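Home Food Garden Rooms Letters Subscribe

The Biggest Table in the House

By Ivars Vaher

My grandmother in Burnstead had a folding table, by which I mean a table for folding on, and it was never used for anything else. It stood in the passage behind the kitchen with an old blanket pinned over it, and on washing days the whole family's clothes went across it in an order that she kept in her head and we children were always getting wrong. I have wanted a table like that my whole grown life. What I have is a bed, and I suspect most of you reading this have the same.

I started asking people about it in February, when the clothes in our house in Sillham take forever to dry and everything seems to come off the racks on the same evening. Where do you fold? I asked at the bakery, at the bus stop, and of a very patient man who had come to look at our boiler. A few said the sofa. One said the top of the dryer, which struck me as brave. Nearly everybody else said the bed, and a good many said it a bit sheepishly, as though a proper household would have some better arrangement.

I don't see why anyone should be sheepish. A bed is wide and soft, and it's already the height of a low bench. You can spread a sweater out with both its arms and still have room to lay the pants beside it. All it needs is to be cleared first, and this is where people differ. There are those who take every pillow and cover off and put them on a chair, and those who shove the lot to the far side and get going. I belong to the second group. Roll the quilt up long, push it to the wall, and you've got a flat stretch of sheet to work on, plus a sort of bumper at the back so the socks don't go down the gap.

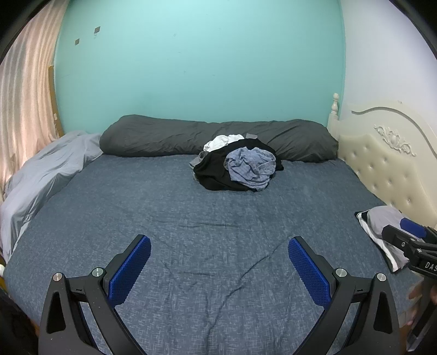 Mared Voyle would go further and strip the bed completely. Her feeling is that if the sheets are due for a change anyway, you may as well do the folding on the bare mattress cover and make the bed fresh at the end, and then there are two jobs finished and a nice place to lie down. She does warn that this only works if you begin before supper. She has tried it at ten at night, in her old apartment in Bowen, and ended up asleep under a bath towel.

That brings me to timing, on which I have strong opinions and a poor record. The great virtue of folding on the bed is that the pile has to be dealt with before anybody can sleep. The great danger is the chair. You know the chair. The pile goes onto it at bedtime, just for tonight, and in the morning it goes back to the bed, and it can travel back and forth like that until everything in it has been worn straight from the heap. I once kept one going for so long that my wife gave it a name.

So I now give it 30 minutes, with the radio on, and I've been surprised by how much gets done. I begin with whatever is biggest, because a large thing folded makes the heap look half as high and I am easily encouraged. Dark clothes next, if the bedding is light, or light ones if it's dark - you want to be able to see the edges of what you're doing. Socks go to one side and are not to be looked at until the end.

Then come the awkward ones. Everybody has a garment they dread. Fitted sheets are the famous example, and I could fill this whole magazine with the letters we've had about those, but for me it's anything with a drawstring. Pajama pants, swim trunks, the soft checked shorts that people live in on the weekend. The cord comes out of the wash longer on one side than the other, or tied up with somebody else's cord, and if you fold without seeing to it you'll be picking at it later in a hurry with one foot already through the leg.

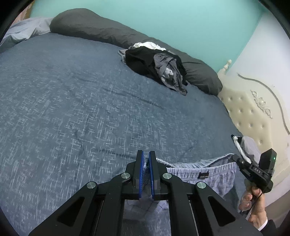
Checked shorts, with the drawstring still to be dealt with.

My method is to lay them flat, waistband toward me, and even up the ends of the cord. Tie it in a loose bow if you like a bow. Tuck it inside the waist, bring one leg over onto the other, smooth out the seat where it sticks out in a point, and then fold up from the hem in thirds. It makes a tidy little block that will stand on its edge in a drawer. Mared rolls hers, and her drawers are neater than mine, so you may want to listen to her instead.

Black clothes deserve a word too. A heap of them is very hard to read. You pull at what you're sure is a sleeve and out comes the leg of something else, and the T-shirt you were after is inside out at the bottom. I've taken to giving the whole heap a good shake and spreading it wider than seems necessary before I fold a single piece. It looks worse for a minute, but there's all that bed to use.
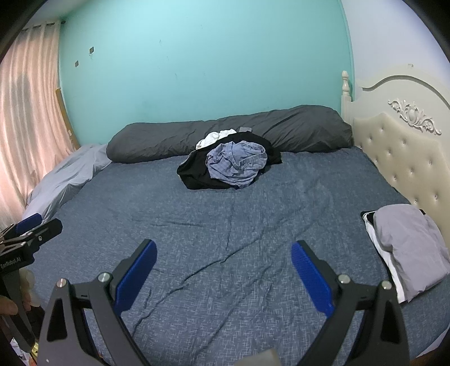
Clothes waiting to be folded, with the quilt pushed back to the wall.

When the last stack is done, put it away right then. I know. I say it to myself every time, standing there with the radio playing and a cup of tea in my hand. Carry the stacks to the drawers one by one if you have to, do the socks, and unroll the quilt while you're still on your feet. My grandmother would have had the blanket smoothed and the passage swept by then, and I generally have one gray sock left over, which goes in the dish on the windowsill with the others.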